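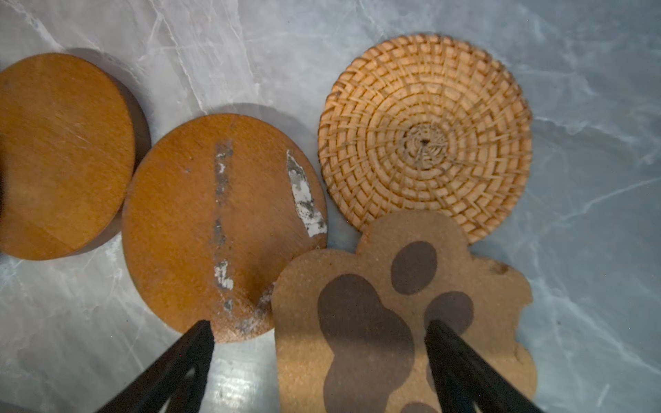
Trivets and mats on a marble-patterned surface: two wooden discs, a round woven rattan trivet and a cork mat with a lobed outline.

Reference > Household > Tableware > Trivets and table mats

Trivet (table protection)

14 comments | 52 shares

A trivet is a flat or footed object placed between a hot vessel and a table, counter or other surface. It limits the transfer of heat and reduces scratching. The word originally meant a three-legged metal stand used in an open hearth to hold a pot near the fire. In present use it covers legless pads and discs as well, and the line between a trivet, a hot pad and a table mat is not drawn consistently.

Materials

Wood. Solid wooden discs are cut from a single board or glued up from narrower pieces. Wood conducts heat slowly, and a thick disc also raises the vessel above the table. Repeated contact with very hot metal darkens or scorches the face. Unfinished wood takes up grease and water, while varnished wood can soften and stick to the vessel.

Rattan. Woven trivets are made from the split core or outer skin of the rattan palm, usually coiled from the center and bound at intervals. The gaps in the weave hold air, which adds to the insulating effect. Rattan dries out with age, and single strands may lift or snap at the rim.

Cork. Cork mats are pressed from ground bark with a binder. The material is light, grips smooth surfaces well and is a poor conductor of heat. It crumbles at the edges when bent and stains easily. Cork is often cut in decorative outlines, including lobed and leaf shapes, as it can be stamped with a simple die.

Other materials include cast iron, glazed tile, slate, felt and silicone.

Use on stone and stone-patterned surfaces

Natural marble tolerates moderate heat but may crack under sudden local heating, and its polish is easily scratched. Laminates printed with a marble pattern are more sensitive to heat – a pan straight from the stove can blister the top layer. A trivet is recommended on both. Bare metal trivets should have rubber or felt feet.

Surface residue

Flat trivets commonly collect deposits from price labels, adhesive tape, candle wax and dried food. Old tape tends to leave a gray strip as the remaining adhesive picks up dust, and paper labels come away in white flakes. One of the discs shown at the head of this article has a broken gray strip and whitish patches on its face.

On wood, residue is softened with a little cooking oil, left for several minutes and lifted with a plastic scraper worked along the grain. Fine scratches can be reduced with 300-grit paper, after which the face is oiled again. Soaking is avoided, as a disc wetted on one side will cup. Cork and rattan are wiped with a damp cloth and dried flat. Solvents may attack the binder in cork.

Storage

Wooden discs are stacked or stood on edge. Rattan keeps its shape best when laid flat with nothing heavy on top. Cork should be kept out of direct sun, which fades it and makes it brittle.

Collections

The Brultside household collection, cataloged by Aileen Tiongson, lists 2802 kitchen and table objects, of which 334 are trivets or hot pads. The catalog sorts them by material and then by outline. Footed stands are entered separately under hearth equipment.

See also: Coaster – Pot holder – Placemat – Hearth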